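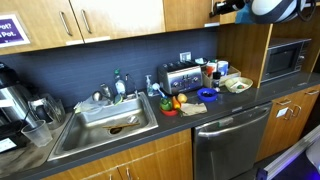 The Gosbridge test kitchen, with a pepper, a carrot and a lemon set out by the toaster.

Skundia puts two grippers through kitchen work and shares the results

GOSBRIDGE, April. We spent most of the winter in a kitchen, and I'm so happy we can finally talk about it! I'm the one who writes things up here at Skundia, and I also loaded the dishwasher more often than I'd like to admit (the arm was busy).

We wanted to know which gripper we should ship with our Clutanar mobile arm. We had two candidates, a wide two-finger model with soft pads and a narrower one with stiff fingertips, and everybody in the building had a favorite. So we ran both of them on the same arm, with the same controller and the same cameras, in a working kitchen where people still make their coffee every morning.

In all we logged 2,052 grasps. The list covered 30 everyday things, from mugs and bowls to sponges, vegetables and a bottle of dish soap. A grasp counted if the arm picked the thing up, carried it to the other end of the counter and set it down without a drop or a tip.

The soft pads won on produce, and it wasn't close. Bell peppers are slick and lumpy and the pads just sort of settle around them. The stiff fingertips did better on thin stuff like chopsticks and the edge of a plate, and they fit behind the faucet, where the wide model kept bumping the sprayer. Out of the whole run we had 434 failed grasps, and a big share of those came from clear plastic. Cups, tubs, anything you can see through! Both grippers struggled there, so I'd put that one on the cameras.

We also tried two camera positions, one up on the mast and one down near the wrist. The wrist view was better for anything close to the backsplash. The mast view was better for finding things in the first place, and we're keeping both.

Clutanar will ship with the soft-pad gripper as standard, and the stiff fingertips will come in the box as a swap-on set. Changing them takes a hex key and a few minutes. Owners of the earlier Powell arm can order either one, though Powell needs a controller update first, and we'll send that out before the parts go on sale.

The first batch is 800 units. We're also posting the full grasp log, failures included, so other labs can check our numbers or argue with them. Please do, we read everything that comes in.

Demo visits to the Gosbridge kitchen are open to press and customers by appointment, mornings only. Write to the Skundia press desk and tell us what you'd like to see picked up.

We use cookies to improve your experience on this site. Accept all | Manage preferences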